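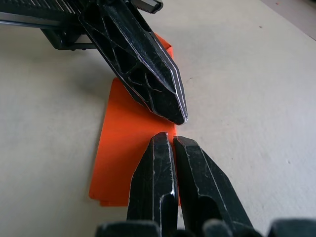

Got to the Parnar open day in Histirville a little after 9, parking already a mess. Came for the paper folding, which was upstairs, past the coats. Long room, lots of people in the doorway. I like seeing a fold before it starts and there was a good one, a plain bright orange sheet flat on a pale beige tabletop, maybe a narrow folded lip along one edge. Stood there longer than I meant to. Missed the welcome talk. Fine by me.
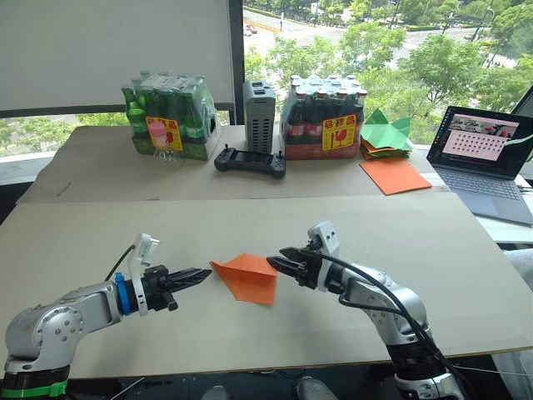 Open Days / Visit notes
posted by Dekker, March

By my second lap the orange was a boat. Or boat-ish, one sharp tip and a flat broad end, sitting on a big piece of cardboard. Could of been halfway to something else. Stack of folded colored paper off to the right with a green one on top, and I wanted that green one badly. Bottles at the back too, green ones and brown ones, still in the shrink wrap with yellow fragile labels. I was thirsty by then, so I noticed.

Then downstairs to the Gudis paper stall. They said 453 visitors before lunch, felt like more on the stairs. Bought a pack of 300 sheets, mixed colors, $8. Thinner than I use at home but it takes a crease well and dosn't crack at the corners.

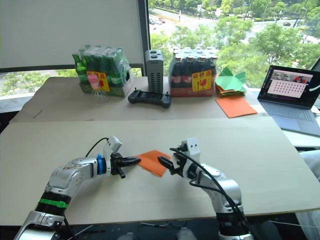 Tried a few on the train back. First two crooked, third one ok. The green in the pack is darker than I hoped, the orange is great. Might order more if Gudis does single colors, need to email them. Bring water if you go, the line for coffee was awful and the stairs get warm.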